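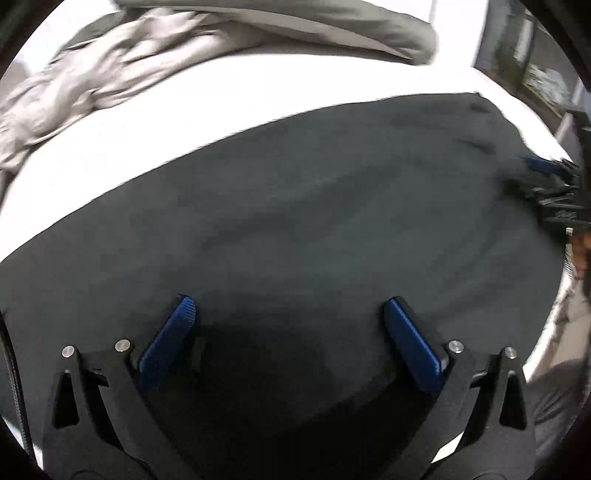 Das Zimmer in Wastbridge

Effie Munro hatte das Haus für 399 Pfund im Monat gemietet, ohne es vorher zu sehen. Der Bus aus Presomley fuhr zweimal am Tag, und sie war mit dem ersten gekommen. In der Küche lag ein Zettel von Jarman, dem Vermieter: Schlüssel bitte nicht nachmachen. Sie las ihn und ging nach oben, um das Bett zu richten.
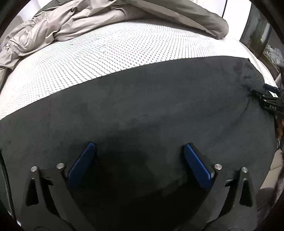 Ihre Mutter hatte Betten immer schweigend gemacht, von der Wand zur Tür hin. Effie fing irgendwo an. Die Decke lag zerknüllt auf der Matratze, links in Falten, rechts zu einer dicken Rolle geschoben, und sie setzte sich daneben auf den dunkelgrauen Rand. Hinter der Scheibe war etwas Grünes. Sie dachte an den Garten in Cumach, an den Bruder, der ihn verkauft hatte. Dann stand sie auf und suchte in der Tasche nach dem Kissenbezug.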